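Storko Automation Group
Minutes of the safety and faults review, 23rd April
Held in the Prosthorpe building, upstairs meeting room

Present: Mireille Nimri (chair), Leokadia Kalinowski (minutes), the two bench operators from the early shift, the maintenance lead, and a representative from Asfaw, who joined by phone for items 2 and 3.
Apologies: the Gillen account manager.

1. Minutes of the last meeting

Agreed with one correction. The spare emergency stop button was ordered by maintenance and not by purchasing. The button has arrived and is on the shelf in the parts room.

Signs for the door to the test area are still outstanding. Carried over to May.

2. Dropped bottle on the drinks task

Mireille went over the fault report. The arm had picked up a full water bottle by the neck and was moving it toward the tray when the gripper opened partway. The bottle fell onto the table, rolled off the front edge and landed near the operator's foot. No one was hurt. The operator pressed the stop and wrote up the fault before lunch.

The log shows that the gripper lost its signal for nearly 500 milliseconds and then came back by itself. When it came back it went to its default position, which is open. The arm kept moving the whole time. It should have stopped as soon as the signal was lost, and the meeting agreed that this is the more serious half of the problem.

Maintenance tested the gripper cable on the bench and could make the signal drop by bending it close to the connector. The cable had been pulling against the connector whenever the arm reached to the far side of the table. The connector was replaced the same afternoon. The old one has been bagged and labeled in case Asfaw wants it.

Asfaw said the default position can be changed in the settings so that the fingers hold where they are after a signal loss. Leokadia asked whether that would cause trouble if somebody's hand was caught. Asfaw said the grip force stays at whatever was last commanded, and that a hand release would be needed. The meeting did not want to make the change until the hand release has been tried out and all operators have been shown how to use it.
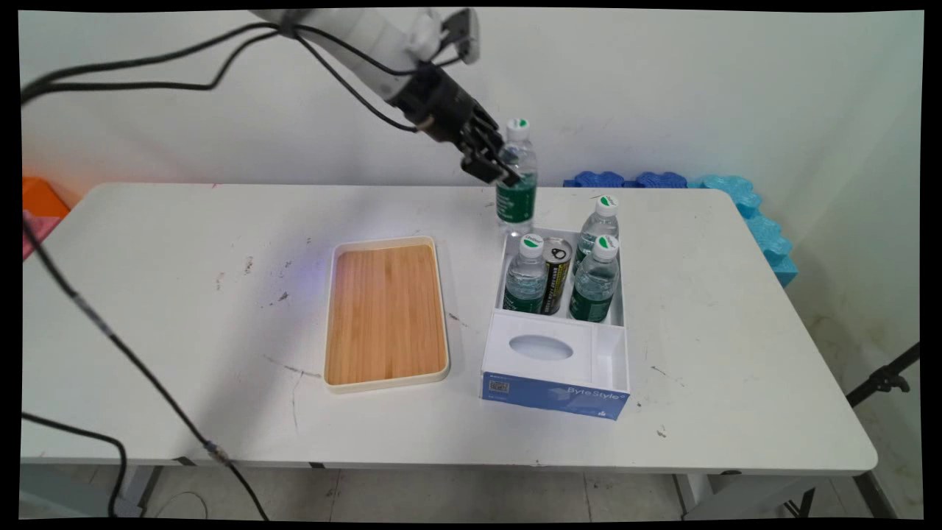

One of the operators asked if the task could go on in the meantime. Mireille's view was that it could at reduced speed, with the operator standing back from the front of the table. Maintenance wanted it stopped altogether until the arm halts properly on a lost signal. After some discussion it was agreed to allow runs at 30 percent speed, operator at the stop button, and no runs by anyone working alone. Maintenance asked for their disagreement to be noted.

Actions:
Maintenance to add strain relief to the gripper cable and check the slack at full reach.
Asfaw to send the written steps for changing the default position.
Leokadia to set up the hand release trial.
Mireille to raise the missing halt with the software team as urgent.

3. Cable routing

This came out of item 2. Cables hanging near a table can catch on things during a move, and a person walking past can hook one with a foot. The operators said they have raised this before. It was in the January notes but never given to anyone as an action.

Maintenance will look at clips along the wall and a covered run down to the floor. Asfaw reminded the meeting that the cables should not be tied tight at the joints — there has to be room for the wrist to turn.

Action: maintenance to bring a drawing and a price to the next meeting.

4. Inspection interval

Connectors are now inspected every 3000 cycles. The failed one had passed its last inspection. Agreed to add a short bend test by hand every 7 working days, to be signed for on the sheet by the door. This will be looked at again once there are a few sheets to go through.

5. Gillen visit

Gillen have been told about the fault and have a copy of the report. Their visit goes ahead in May. Mireille will decide nearer the time whether they see the arm running or only the recorded runs.

6. Any other business

The mop has gone missing from the test area again. Whoever has it, please return it.

Next meeting in May, same room. Leokadia to send out the date.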